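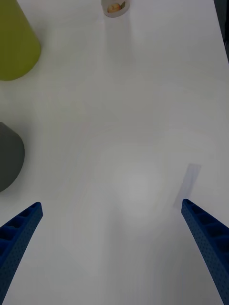
Cusarville Volunteer Rescue and First Aid Service
Progress Report to the Didenko Fund
Reporting period: second half of the grant year
Submitted 7 January 2021
Prepared by Rekha Sastry, Program Manager

1. Purpose of this report

The Service is required under the grant agreement to report twice a year on the use of the Didenko Fund's support for first aid training and remote-area response. The present report covers the period following our August submission. It should be read together with the budget statement sent under separate cover by our finance officer, Arash Hassanpour.

The grant supports three activities: the training of leaders from youth and outdoor groups, the improvement of access information for camps and trailheads in the Dullivholm valley, and the replacement of response equipment held at the Cusarville station. Work on the first two is on schedule. Work on the third is behind, for reasons given in Section 4.

2. Training of group leaders

A total of 176 leaders completed the one-day course during the period. Most came from youth groups, hiking clubs and school outdoor programs in the county. The remainder were staff of private campgrounds, who were admitted for the first time this year with the agreement of the Fund.

The course was shortened in the fall to allow for smaller classes and longer breaks between practical exercises. Participants now complete the reading portion at home and bring a signed sheet to the session. Rungnapa Klinhom, who leads the training team, reports that the home reading has been done well by the youth group leaders and less well by campground staff, many of whom received the packet only a day or two before attending. Packets will be mailed earlier in the coming period.

Two topics were added at the request of past participants. The first is the handling of allergic reactions when the nearest clinic is more than an hour away. The second is how to make an emergency call from a place with no street address. In feedback forms the second topic was rated the most useful part of the day. Several leaders wrote that they had never considered what they would tell a dispatcher beyond the name of the camp.

Refresher sessions were less successful. Of those whose certificates were due to lapse, a fair number did not respond to our letters. We believe that some groups have suspended their activities altogether and that their leaders saw no reason to renew. The Service proposes to extend lapsed certificates for one season on completion of a short practical check, and asks for the Fund's view on this proposal.
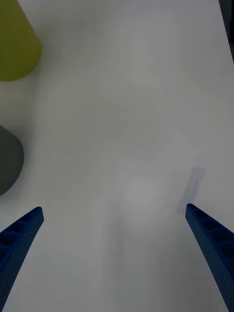
Practical instruction remains the most costly part of the course, and the training team has continued to review how the sessions are laid out. Each session is divided into stations for bleeding, burns, splinting and patient assessment, with no more than four learners at each. Instructors have been asked to keep work surfaces clear between groups and to set out materials only when the learners are in place. A plain white tabletop, like the one shown, is the standard the team has adopted for the dressing and bandaging stations, as small items such as safety pins and tape ends are easily seen against it and can be collected before the next group begins. Patient assessment continues to be taught on floor mats.

Instructor numbers are adequate for the present schedule. One instructor left the area in the fall and one was newly qualified. Tamara Holovko has taken over the scheduling of instructors from Mrs. Klinhom, and cancellations at short notice have fallen as a result.

3. Access information for the Dullivholm valley

The Fund will recall that this activity arose from a call two summers ago, when an ambulance was sent up the wrong side of the valley and lost considerable time turning back. The road on the east side is gated above the lower campground and is not passable for a full-size vehicle beyond the second bridge. The published county map does not show this.

During the period our field team visited 20 camps, cabins and trailheads. At each site the team recorded the best approach for a road ambulance, the width and condition of the last stretch of road, the location of gates and who holds the keys, and any open ground on which a helicopter might be able to land. The suitability of landing areas is a matter for the air crew alone, and our record states only the position of the ground, its slope, and any wires or trees nearby.

The information has been entered on one-page access sheets. A sheet is posted at the site, a second copy is kept by the camp operator, and a third is held by county dispatch. Dispatch staff asked that the wording be kept short and that the same order of headings be used on every sheet, and the design was changed accordingly.

At 8 of the sites the posted sheet will need to be redone in the spring. In most of these cases the operator plans to move a gate or open a new entrance once the ground thaws. At one site, the cabins above Drulano Creek, the owner and the neighboring landowner do not agree on the use of the connecting road. Tamara Pasichnyk, who coordinates the field team, has met with both parties. Until the matter is settled, the sheet directs vehicles by the longer northern route — a safe instruction, but a slow one.

Radio and cell coverage was noted at each site as an additional item. Coverage is poor along most of the upper valley. We make no recommendation on this at present, but the record may be useful to the county when it reviews its relay stations.

4. Equipment

The replacement of the two older trauma kits at the Cusarville station was completed early in the period. The new kits are lighter and are packed in the same order as those carried by the county ambulance crews, which shortens the handover of a patient.

The replacement of the wheeled stretcher has been delayed. The supplier first selected was unable to confirm a delivery date, and the Service withdrew the order before any payment was made. A second supplier has been approached and a written price is expected shortly. The price is likely to be somewhat higher than the sum budgeted. Mr. Hassanpour has identified savings in the travel line that would cover the difference, and a formal request to move these funds will follow once the price is known.

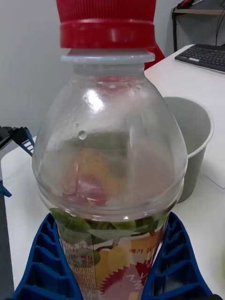 Until the new stretcher arrives, the existing one remains in service. It was inspected in the fall and passed, with the brake on one rear wheel noted for monitoring. A spare has been offered on loan by the neighboring district and can be collected within a day if required.

The remaining equipment item, a set of cold-weather blankets and insulated patient bags, was received complete. These have been placed with the valley team for the winter. Crews have asked for a second storage box so that the patient bags need not be folded so tightly, and this will be bought from the Service's own funds.

5. Use of the grant to date

Spending on training is close to budget. Room rental was lower than planned, and printing and postage were higher, following the move to home reading. Spending on the access sheets is under budget, as the field team carried out several visits in a single trip where the sites were close together. Spending on equipment is well under budget for the reason given in Section 4, and this should correct itself on delivery of the stretcher.

No grant funds were used for salaries other than the part-time coordinator's post approved in the agreement.

6. Difficulties and risks

The main risk to the program is the spring training schedule. Classes can be held at their present size, but if further limits are placed on indoor gatherings the practical stations would have to be moved outdoors or postponed. Mrs. Klinhom has identified two covered picnic areas that could be used in dry weather.

A second risk concerns the upkeep of the access sheets. A sheet that is out of date may do more harm than having none posted. Camp operators have agreed in writing to report changes, but we do not expect that every change will be reported, and a yearly check of each site should be allowed for in future budgets.

7. Plans for the next period

The Service will hold spring courses for new leaders, with priority given to groups that have no trained leader at present. The field team will return to the sites whose sheets must be redone and will extend the survey to the south end of the valley if road conditions permit. The stretcher will be ordered as soon as the transfer of funds is approved.

Decisions requested of the Fund are as follows: approval of the one-season extension for lapsed certificates, and an indication of whether a transfer from the travel line to the equipment line would be acceptable in principle. Questions on either point may be addressed to Ms. Sastry at the Cusarville office. Copies of the access sheets and the course feedback summary are available on request.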